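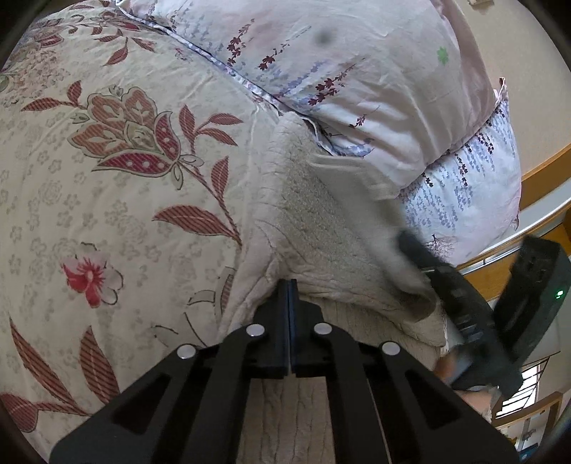
Plunberg Releases Results of Side-by-Side Gripper Trial on Household Fabrics

Plunberg, which develops hand-held gripper tools for recording manual tasks, today released the results of a trial comparing two fingertip designs on bedding and other soft household goods.

The trial ran through November in furnished apartments and covered 169 recorded sessions. Operators worked with a gripper in each hand and carried out everyday jobs such as folding blankets, straightening quilts and moving pillows. Each session was done once with Plunberg's current fingertip, sold under the name Givus, and once with a new narrow fingertip called Limamau.

Fabric was chosen as the test material after customers reported that grippers which handled boxes and bottles well were slow on bedding. Thick quilts push the fingers apart, while thin sheets slide out from between them.

"We had plenty of numbers on rigid objects and very few on a fleece blanket," said Horacio Godoy, who led the trial for Plunberg. "Customers were asking which fingertip to order for laundry and bed-making work, and we couldn't give them a straight answer."

According to the results, operators using Limamau picked up a single layer of fabric on the first try in more than 1,000 attempts over the course of the trial. The narrow tip was the better of the two on piped seams, pillow corners and the edges of folded blankets. Operators also reported less trouble getting under a fold without disturbing the layer beneath it.

Givus did better on heavy items. Its wider contact surface held a bulky quilt more securely when the quilt had to be dragged across a bed, and operators dropped it less often. Plunberg will keep both designs in its catalog and does not plan to replace one with the other.

The trial also looked at camera placement. Cameras were mounted on the grippers in two positions, one close behind the fingers and one 6 centimeters farther back. The closer position gave a clearer view of the fabric edge but lost sight of the second gripper more often during two-handed folds. The company recommends the rear position for work that needs both hands.

Patterned fabrics were included on purpose. Floral prints and stripes can make the edge of a fold hard to find in recorded video, and Plunberg wanted its tracking software checked against them. Tracking held up on most prints. It was weakest during fast movements, when blur hid the outline of the fabric. Godoy said a shorter exposure setting is being tested now.

"Slowing the operators down would fix the blur, but then you aren't recording the way people work," he said. "We would sooner change the camera settings."

The sessions were run with Lưu, a training and operations firm that supplied the operators and prepared the apartments. Operators received 12 hours of practice with both fingertips before any session was counted.

Limamau fingertips fit existing Plunberg hand-held grippers and can be changed with a standard hex key. Orders open Monday. Current customers may request a loan pair for evaluation through their account representative.

The full results, including session logs and the camera comparison, are available from Plunberg on request.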